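Marble counter etched after descaling the kettle, can it be fixed without calling someone in?

Asked March 13, 2026 in Kitchen & Surfaces

We moved into this place in December and the kitchen came with a cream marble counter, which I had never lived with before. 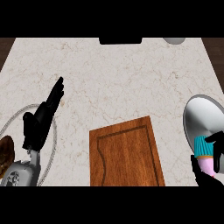
Last week I descaled the kettle with white vinegar and poured it out carelessly. A puddle sat next to the sink for maybe an hour before I saw it. Now there is a dull patch the size of a saucer, plus a few small spots where it splashed. The color looks the same as the rest of the stone. It only shows when the light comes in low from the window, but then it really shows.

What I have tried so far:

Dish soap and warm water. No change.

Baking soda paste left on overnight under plastic wrap. No change, and it took ages to rinse off.

A spray called Clavden Stone Shine that the previous owners left under the sink. It looked better for a day and then went back to how it was.

I called Nazarenko, the stone place in town, and they quoted me 257 dollars to come out and rehone the area. I can pay that if I have to, but I would like to know if there is a sensible way to do it myself first. The finish is shiny but not mirror shiny, if that matters. I don't know if it was ever sealed.

3 answers

Answer 1 (accepted)

What you have is an etch. The acid in the vinegar ate a very thin layer of the polish. There is nothing in the stone to pull out, so the baking soda paste was never going to help. That kind of poultice is for oil and coffee stains.

Small etches on a polished or semi-polished counter can usually be brought back by hand with a marble polishing powder. I have used the one from Tredard and it worked on lemon rings. Any powder sold for calcium-based stone should be similar. How I do it:

Wash the area with plain water and a drop of dish soap, rinse, and let it dry fully.

Pick the smallest spot, or one at the back, and do that one first.

Sprinkle on a little powder, add water until it is like thin yogurt, and rub with a damp white cloth in small circles. Press firmly. It takes two or three minutes per spot, longer for a big patch.

Don't let it dry on the stone. Add a few drops of water if it starts to drag.

Wipe off, rinse twice, dry, and look at it from the side with a flashlight.

Repeat if it is better but still dull. I needed three rounds on the worst one.

If you run a fingernail across the patch and feel a rough edge, powder alone may not do it. An hour is a long time for vinegar. In that case you would need to go over it with fine pads first, and on a patch the size of a saucer that is where I would pay the stone place. It is easy to end up with a spot that is shinier or flatter than everything around it.

Sealing is a separate matter. Put a few drops of water on the counter and leave them 10 minutes. If the stone goes darker under them, it needs sealer. Do that after the polishing. Sealer slows down stains, but it will not stop etching, so vinegar and lemon will still mark it.

For the kettle, use whatever you like, but empty it straight into the sink and wipe up right away.

Answer 2

I used 200 grit sandpaper on mine and I do not recommend it. It took the etch out and left a cloudy area almost twice as big. The guy who fixed it went up through 8 different pads to get the shine back and it cost more than your quote. If you want to sand, start much finer than I did.

Also the Undden sealer wipes are fine for upkeep but they don't do anything for dull spots. I went through 2 packs finding that out.

Answer 3

Just leave it. We have had marble for years and it is covered in rings. After a while you stop seeing them – it's stone, it wears.

Comment from the asker

Thanks. I did the fingernail test and can't feel an edge on the small spots, but the big one is slightly rough on one side. Water drops did leave dark marks, so it needs sealing too. I ordered the powder and will start with the splashes. If the big patch doesn't improve after a few rounds I'll book the stone place.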